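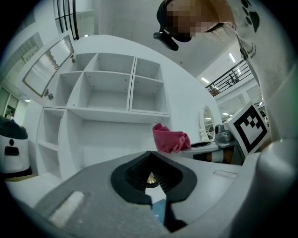 I've had a few messages since July asking how I stop cloths getting caught in the grippers, so I'm putting all my towel tips on one page. We fold an awful lot of towels at Jornthorpe (hand-held grippers for teaching, the arm for repeats) and I've made most of the mistakes already!

The worst one was mine. I'd left a tea towel with a pulled thread in the pile, and the arm closed on it, turned, and wound that thread round the jaw pivot until the whole thing stalled. No alarm, no light, just a nasty hum and a warm smell. I did what you'd do with a jammed drawer and reached in to tug the cloth free. The motor still had power, of course, and the moment the thread gave, the jaws snapped shut on my fingertip. A black nail for weeks, and a telling-off from Comfort Agyeman that I thoroughly deserved.

So, power off at the wall first. Pressing pause leaves the motor live on ours, and it may well on yours. Then wait 2 minutes, and only then touch the cloth.

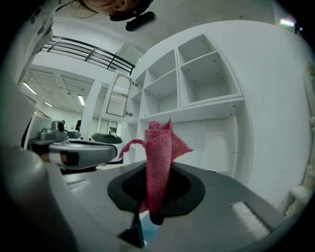 Thin, twisty bits are the trouble, much more than thick ones. Before a towel goes anywhere near the jaws I run the hem through my fingers and snip any loose threads close with nail scissors. Hanging loops get cut off or stitched flat. If a cloth has started to twist, put it down, shake it out and pick it up again – it only winds tighter if you carry on.

If it has already jammed, don't pull. Snip the cloth either side of the jaw and tease the middle out with a crochet hook. You'll lose a towel, but I once yanked one out whole and tore the rubber lining, and that took Thitima Nuchit a whole afternoon to replace.

Fluff is the other thing. It packs down into the ridges and the grip goes slippery, so people turn up the force, and then you're back to pinched fingers. An old dry toothbrush every 50 folds keeps ours clear. Don't use washing-up liquid on the rubber, it leaves a film.

And new towels shed like mad, so wash them twice before you use them, no fabric softener. I'm still finding pink fluff in the toolbox.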